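3.2 Collection sessions

The student group recorded demonstrations in a furnished living room, using a table covered with a blue plaid cloth. The task was to pick up a single item and place it in an open metal tin. Each student completed 12 practice attempts before any recording was kept. Dace Ķēniņš ran the sessions and Rimantas Kuusk checked the files each evening. Work was done in pairs, so that two grippers could be used at the same table – this saved time but made collisions more likely.

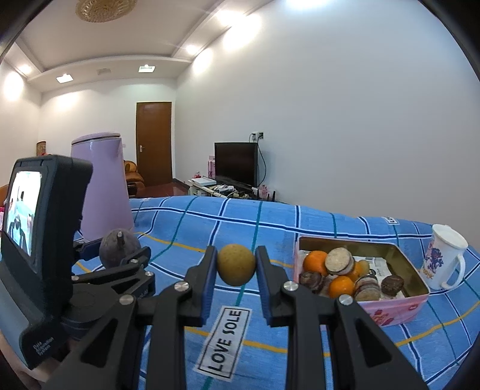

Figure 3. Two hand-held grippers, each closed on a round fruit, with the tin to the right.

Food items were chosen because they differ in shape and surface. Oranges and cut slices shared the tin with baked goods, and the contents were left unsorted. The students recorded 380 demonstrations in January, of which 60 were set aside for testing. Attempts in which the two grippers touched were marked but not removed.
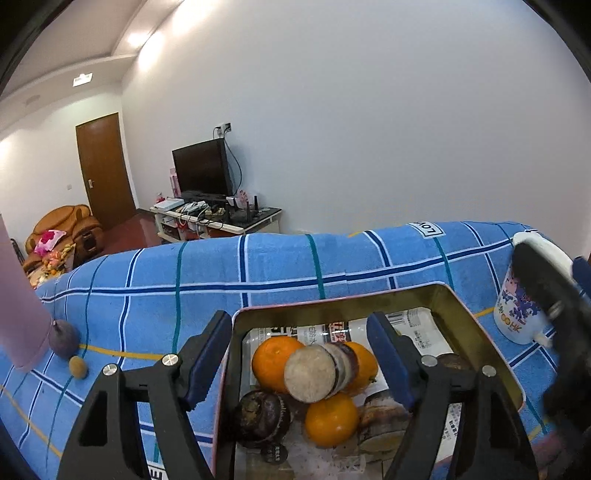 Figure 4. Gripper fingers open on either side of the tin; part of another gripper reaches in from the right.

Students found the approach to the tin harder to repeat than the grasp itself. Kuusk suggested a fixed starting height, and this was used for the last 3 sessions. The effect on the trained policy, Clindora, is reported in Section 4.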